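I bought the Brekke folding workbench in May, used it all summer in the garage, and moved it indoors when it got cold. It replaced a Ciderdale I'd had for years, so most of what follows compares the two.

The Brekke comes in a flat box with the legs already attached. You bolt on the lower shelf, fit the vise jaws and level the feet. Two of the shelf bolts were missing from my box. Troncombe, the shop I ordered from, mailed replacements and didn't ask for photos or a receipt number.

## Top and vise

The top is thick enough that it doesn't bounce when you hammer near the middle. I planed a door on it and the bench stayed put. The Ciderdale used to walk across the floor doing the same job, and I ended up standing on its bottom rail.

The vise opens wide and closes evenly. After a few months the left handle got stiff. A little wax on the thread fixed it.

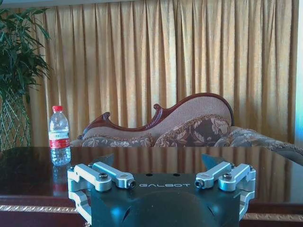

## Folding and storage

You pull a latch on each side and the legs swing in. The latches are small and hard to work with gloves on. Folded, it stands 3 inches out from the wall, and I keep it behind the water heater. It's heavy for one person on stairs – I wouldn't buy it if I had to carry it up and down every weekend.

The feet have rubber pads that screw in and out for leveling. They hold their setting if you tighten the lock nuts. Mine came with the nuts loose, and the bench rocked until I noticed.

## What it costs

I paid $200 with shipping. The Ciderdale is cheaper and lighter, and for painting trim or holding a miter saw it would do fine. Gretudley makes a bench with drawers that I looked at in the store. The drawers stuck even on the display model, so I left it there.

The manual runs to 14 pages and most of that is safety warnings. The assembly drawings are clear, but the parts list leaves out the washers. There are four for each leg bracket, and they go under the bolt head and under the nut.
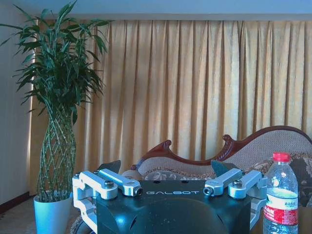

One more complaint is the lower shelf. It's thin sheet metal and it rattles when you run a sander on the top. I cut a piece of old carpet to fit and the noise stopped. For the price they could have used something heavier.

I'd still buy the Brekke again. If you have a floor that slopes, check how far the feet extend before you order, as mine are close to their limit on the drain side of the garage. Replacement pads are listed under part number 1536, sold as a full set only.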